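Zilik — jar and cupboard notes

README, last touched Jul 17, 2018

What this is

Notes and lists to go with the Zilik picture folder. Jars, bottles, tubs, the tall cupboards they live in. Kept by Guðlaug Riis. Started as a list for sorting out one kitchen, grew. Read this before you rename anything please.

What's in the folder

pictures/ — 1,446 files, all straight from the camera, no cropping
lists/jars.csv — one line per jar, 470 lines
lists/shelves.csv — one line per shelf, 67 lines
lists/old/ — first go at the lists, March. Don't use. Kept for the jar numbers only.
notes.txt — odds and ends, mostly mine

Pictures and jars don't match one to one. Some jars turn up over and over, a few have a line in the list and no picture at all yet.

Columns in jars.csv

jar_no — number. Never reused, even when the jar goes in the bin.
body — clear, tinted, solid
stuff — plastic, glass, other
lid — on, off, lost, unknown
neck — screw, clip, push, plain
inside — full, part, bit left, empty, unknown
label — whole, part, none
shelf — number from shelves.csv, blank if not put away
remark — free text, keep it short

"lid" means at the time of the picture. Off is not the same as lost. If the jar is there and the lid isn't anywhere to be seen, put off. Lost is only for when somebody has gone and looked.

"bit left" is for anything that covers the bottom but you wouldn't call it a portion. Oil, syrup, brine, whatever. Don't guess what it is from the colour! Had three different people call the same jar honey, oil and apple juice. Write the colour in remark and leave it.

A fairly usual one: clear plastic, screw neck, lid off, bit left in pale yellow, label part. The orange, white and red on the label goes in remark, no brand unless you can read it.

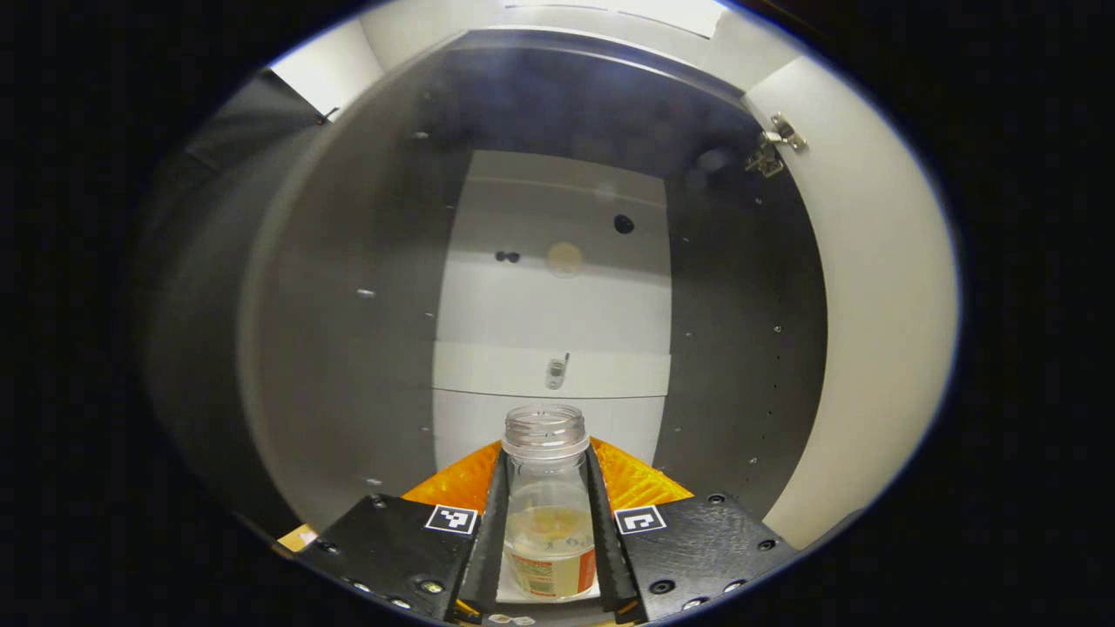
Cupboards and shelves

Tall cupboards only. Low ones and drawers were dropped, too dark to make anything out. Most are white inside, which helps with clear jars and is a nuisance with white tubs. Two makes of cupboard, Dalsgaard and Pradwood. Pradwood shelves sit further apart so the tall bottles ended up there.

Shelves are numbered bottom to top, then next cupboard along. Shelf 1 is the lowest one in the Dalsgaard by the door. If a shelf gets moved up or down a peg it keeps its number.

Small metal bits on shelves (clips, brackets, hooks) are not jars, so no line in jars.csv. Put "metal bit" in the remark for the shelf if there's one showing. Don't tidy them off before taking a picture.

How we sort

Everything out, one shelf at a time. Lids in one pile.
Match lids to necks. Screw necks first, they're the quickest.
Fill in the line in jars.csv before anything is washed. Once the label has soaked off there's no going back.
Jars marked "bit left" go to one side. Use up or rinse, Guðlaug decides.
Clean shelf, put back tall at the back, short in front.
Fill in shelf number.

Unmatched lids go in the Moment tin. Look there before writing lost.

Known problems

- "stuff" is shaky for the first lot. Clear plastic and clear glass got mixed up where we only had the picture to go on. Being redone, slowly.
- Labels that only show one side are down as part. Some of those are probaly whole.
- Jar numbers run up to 2,110 but there are only 470 lines. Not an error — old numbers from three earlier tries, gaps left as they were.
- inside = unknown is used a lot for solid tubs. Fine.
- A few remarks are in Danish. Will get to it.

Adding to it

Take the next number after the highest one. Fill in every column except shelf, that can wait. Commas in remark break the file, use a semicolon. If you're not sure put unknown, much easier to fix than a wrong guess.

Don't touch other peoples lines without asking. Changes to the column names go through me first — G.R.

To do

second pass on label
shelf heights for the Pradwood
sort out lists/old and delete it
add a column for size? small / medium / large would do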